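Reading Transfer Rumors: Sources, Fees and the Words "Set To"
Handout 6, Sports Media and Evidence
Instructor: Solomiia Yatsenko
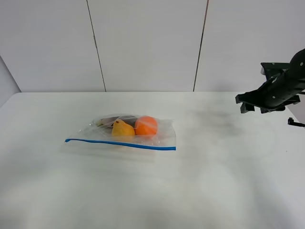 Fig. 1. Pear, orange and a dark vegetable in a clear zip-top bag.

Where we left off

Last time we looked at match reports, where the writer at least has a match to report on. Transfer stories are different. Most of them concern something that has not happened, told by people who would like it to happen, or would like it to cost more when it does. I am going to be hard on this kind of writing. Some of you write it already, and you are welcome to argue back.

The case: the Mercado story

We will work from one saga, the supposed move of the winger Bienvenido Mercado from Flarkmont to Brisavier. It ran from the opening of the July window until the window closed, and he stayed put. Please read the packet of clippings before section. Read them in order of publication, and do not skip to the end, because the whole point is to see how sure each piece sounds on the day it came out.

The first item is two sentences long. It says Brisavier are "admirers" of the player. Who isn't? He had just come off the best season of his career. Admiring a good winger commits a club to nothing, and a reporter who prints it can't be wrong. Keep an eye on that word. Also on "monitoring," "keen," "exploring" and "on the list." None of them can be checked, and I doubt most were checked.

By the second week he was "set to" join. Look at what changed between the two stories in terms of facts reported. I have read them several times and can find only one new thing, a comment from an unnamed person "close to the situation." Close in what way? An agent is close to the situation. So is a rival agent, and so is the man who drives the team bus.

Who gains from the leak

Before asking whether a story is true, ask who would have wanted it printed that morning. Usual suspects:

The player's agent, who may be after a better contract at the present club and needs a rival bidder, real or otherwise.

The selling club, which would like a second buyer to appear.

The buying club, which has season tickets to sell and supporters to calm down. Brisavier had lost their striker Darcy Tipoki ten days before the first Mercado item. Make of that what you like.

The outlet. A transfer story costs almost nothing to produce and can be printed again the next day with a new verb.

Mercado signed an improved deal with Flarkmont before the next season was a month old. I can't prove the rumors were planted to get it for him. You can't prove they weren't, and neither can the people who wrote them up. A careful writer would have mentioned the possibility, and no piece in the packet does.

The fee

One paper had the fee at 150 million, and within a day so did everyone else. Follow the number back and you land on a single column by Bohdana Hladun, who wrote that Flarkmont "would want something like 150 million to even talk." That is a guess about an opening position. By the time it reached the headlines it had become a "150 million bid."

Things to ask about any fee:

Is it an asking price, an offer, or an agreed price?
Does it include bonuses that may never be paid?
Are wages and the agent's share in it?
What currency? (Two of the clippings switch currency and leave the figure alone.)

If the story doesn't say, treat the number as decoration.

Counting sources properly

Students often tell me a rumor is solid as "everyone has it." Go through the packet and draw an arrow from each story to the story it leans on. Nearly all the arrows end at Hladun's column or at the original two-sentence item. So we have 2 sources, and one of those was giving an opinion. Repetition feels like confirmation when you are scrolling through it on a phone - it is a weak feeling to base a story on.

There is a fair objection here, and Vasylyna Onyshchenko raised it in last year's class. Reporters who cover one club for years do get to know people, and they can't name them without losing them. I accept that. My answer is that such a reporter has a record, and the record can be looked up. How many of last window's "done deals" were done? Few outlets go back and say. Readers rarely ask.

The fit argument

A favorite way to pad a thin rumor is to explain why the move "makes sense." He is left-footed, they need a left-footer, the coach likes width. All of that may be sound. It tells you nothing about whether anybody has picked up a phone. Plenty of sensible transfers never get discussed, and some very silly ones get signed at eleven at night. When a piece spends one line on the news and eight on the fit, you are reading an opinion column, and it should be labeled as one.

The Kravchuk piece in the packet is the exception I'd point you to. It argues that Mercado would be a poor match for Brisavier's pressing game, says openly that the writer has no inside knowledge, and gives the numbers it rests on. I disagree with parts of it. I know exactly which parts, though, and that is more than I can say for the rest.

For section

Due February 22, 2022, on paper, one page:

Pick one clipping and rewrite it so that it states only what the writer could have known that day. Keep the original headline if you can still defend it. Most of you won't be able to.

Underline every verb that hides a lack of information.

Add one sentence on who might have gained from the story. Do not accuse anyone - "may have" is fine, and so is "I don't know."

Reading: Kistell, chapter 2, on anonymous sourcing. He is kinder to the trade than I am, and his section on deadline day is dated, but the examples of retractions are useful. Bring the packet with you, marked up.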